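# Chapter 8: Tables, Covers, and Shared Rooms

Most halls, offices, and community buildings own more tables than they use on any one day. Some stay in the same spot for years. Others are set out for a meal or a sale and put away the same evening. The people who look after these rooms have to decide which table goes where, what goes on top of it, and how much floor has to stay clear around it. This chapter deals with those decisions.

Chapter 7 covered floors. You should already know how to tell a sealed floor from an unsealed one and how to read a floor plan drawn to scale. If you skipped that chapter, go back to the section on hard floors before you start the exercises here, as several of them depend on it.

By the end of the chapter you should be able to:

- choose between a round and a rectangular table for a given room
- measure a table for a cover and work out the drop
- recognize common kinds of edge wear and decide whether a cover can be repaired
- mark walkways on a plan and keep furniture out of them

## 8.1 The table base

Beginners look at the top of a table first. In a shared room the base usually matters more. It decides where people can put their feet, how easily the table can be moved, and what happens when someone leans on the edge.

A **four-legged table** is steady when all the legs touch the floor. On an uneven floor it rocks, and it will go on rocking until one leg is packed or adjusted.

A **pedestal table** stands on a central support with a wide foot. Chairs can be pushed in from any side. The foot has to be heavy or broad, or the top will tip when weight is put near the rim. A light pedestal table should not be used for coffee urns, stacks of plates, or anything else that will sit off center.

A **trestle table** comes apart. It stores flat and carries a good load along its length, but the ends of the trestles stick out where people walk.

Hard, polished floors add a further problem. Table feet slide on them, and a table that slides will end up in a walkway sooner or later. Felt pads protect the floor but make the sliding worse. Rubber pads hold better and can leave marks if they are never lifted. Check rubber pads when you do the deep clean in February, and change any that have gone hard.

## 8.2 Covers and the drop

The **drop** is the length of cloth that hangs below the edge of the tabletop. To find the size of cloth for a round table, measure straight across the top and add twice the drop. A table 40 inches across, with a drop of 8 inches all around, needs a cloth 56 inches across before hemming.

Short drops are easier to live with. A drop of 8 to 10 inches clears the knees of most seated adults and stays out of the way of a mop. A drop of 17 inches looks more formal, but it lies in people's laps and gets caught under the arms of chairs. Floor-length covers belong on display tables where no one will sit.

Round cloths are harder to hem than square ones. The edge runs on a curve, so part of it lies along the weave and part of it lies across. The part that lies across the weave will stretch. If the hem is turned too deep, it puckers; if it is left unhemmed, a woven cloth will shed threads. In the worked example that runs through this chapter, the fictional-sounding but ordinary problem is a plain one: a hall has a set of round cloths, the edges are no longer even, and there is money to replace only a few. Sort them by edge, as described in section 8.3, before anything is ordered.

Color is partly a practical matter. White shows every stain but can be bleached. Strong colors hide tea and gravy fairly well and make a table easy to find across a pale room – useful when the table holds sign-in sheets or name tags. Dark and bright cloths must be washed apart from the rest until they stop giving off dye.

## 8.3 Wear at the edge

A cover nearly always wears at the edge before it wears in the middle. Hands brush it, chair backs rub it, and it is the part people pull when the cloth has to be straightened. Look for three things:

1. **Fraying.** Loose threads along the hem or where the hem has opened.
2. **Waving.** The edge no longer hangs in a smooth line. This may come from stretching, from uneven shrinking, or from the way the cloth was cut.
3. **Uneven drop.** One side hangs lower than the other. Center the cloth and look again before you blame the hem.

Compare the lower edge of the red cloth.

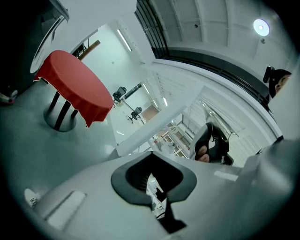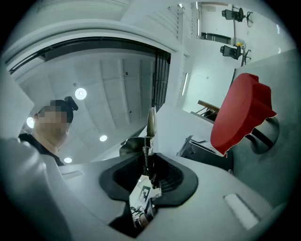

A frayed edge can be trimmed and hemmed again if there is enough drop to spare. Allow one inch for each new hem. A cloth that started with a drop of 8 inches can be cut back once or twice before it begins to look skimpy. After that, cut it down for a smaller table or use it for polishing.

Repairs should be written down. The Goodwin record sheet, printed at the back of this book, has a line for each cloth with its size, color, and last repair. The Hiltamwood hall exercise in section 8.6 uses the same sheet, so make a copy now and keep it with your notes.

## 8.4 Clear floor

A walkway is any strip of floor that people need in order to get from one door to another, to reach a stair or handrail, or to get at a cupboard. Draw the walkways on your plan first and the tables afterward. Students who draw the tables first tend to squeeze the walkways into whatever is left.

Allow for chairs as they are when someone is sitting in them. Office chairs on wheels need extra room, as they are seldom put back where they came from. If a room has both wheeled chairs and a hard floor, mark a parking place for the chairs on the plan – a corner or a stretch of blank wall will do.

Keep covers out of walkways as well. A cloth that hangs past the table edge takes up floor space once people start brushing against it. Add two inches on each side when you draw a covered table.

### Before you go on

Measure one table in a room you use often. Note the shape of the top, the kind of base, and the distance to the nearest wall. Then draw it to scale on squared paper with its chairs pulled out. You will need this drawing for section 8.5, where the Gollik method of spacing is introduced.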